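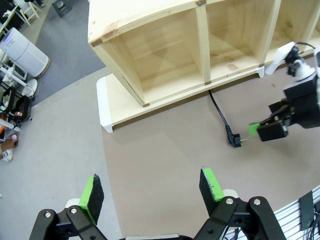 # The Plug

Şengül Canpolat had promised her sister that by October the machine would tidy a whole room, and here it was, still thinking about one black plug on the mat beside the pine shelves.

"It did 340 socks at Urnbridge," said Anderson, who was fond of it.

"Socks are soft, dear, and they forgive you. A plug has opinions."

She poured him more tea, and they watched the green fingertip the way you'd watch a toddler with a spoon, leaning a little, both of them, as though that might help.

"Give it till 8," she said, and took off her coat.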